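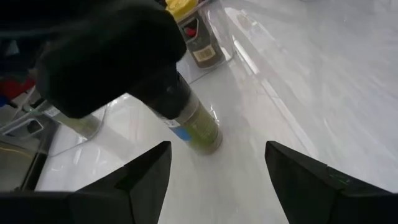

Milagros Dagdag asked whether the pointed fingers had been tried on anything heavier than a spice jar, and if so, whether the numbers would be in the minutes. They have been, on the Kuroda test weights in February, and the figures are under item 2.

1. Previous minutes
Accepted with one correction. The controller on loan from Ludurbridge is the older board, not the new one.

2. Finger comparison
Two finger sets were compared on the same arms: the pointed Nallau set and the flat padded set from Arkida. Each set got 30 picks from the table and 30 from inside a bin, so 60 in all. The pointed set dropped 17 and the flat set dropped nine. Most of the pointed set's drops were round containers lying on their side. On the test weights both sets held up to 2000 grams, though the flat pads slid a little before they settled.
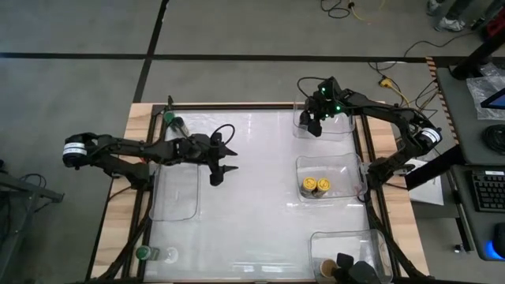

The flat set is wide and touched the bin wall on almost every pick close to a corner. The pointed set had no trouble there. It was agreed to keep both sets in the trial and to stop reporting a single drop figure - table picks and bin picks go in separate columns from now on.

3. Sorting runs
Sorting in pairs, one kind to a bin, is the standard task for both arms. Bin positions are to be marked on the frame so that runs can be compared from one session to the next.

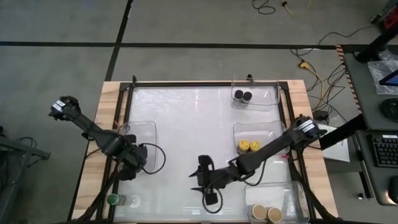
The two arms still wait for each other too long near the middle of the table. The delay was the same with either finger set, so it is being treated as a controller matter. A shorter wait will be tried on the right arm first. Speed stays at the present setting until then.

4. Wrist cameras
Glare on the white surface was raised again. Clear items are the worst case, and the detector misses them more often than anything with a label. A matte sheet was proposed. Two members wanted the exposure lowered first, as it costs nothing. Exposure first, then the sheet if needed. 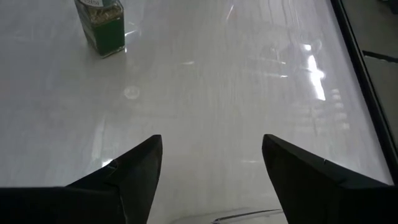

5. Actions
Milagros Dagdag to split the drop table and send it out.
Spare pads to be ordered from Arkida.
Ludurbridge to be asked if the loan can run longer.
Next meeting at 2 p.m., same room.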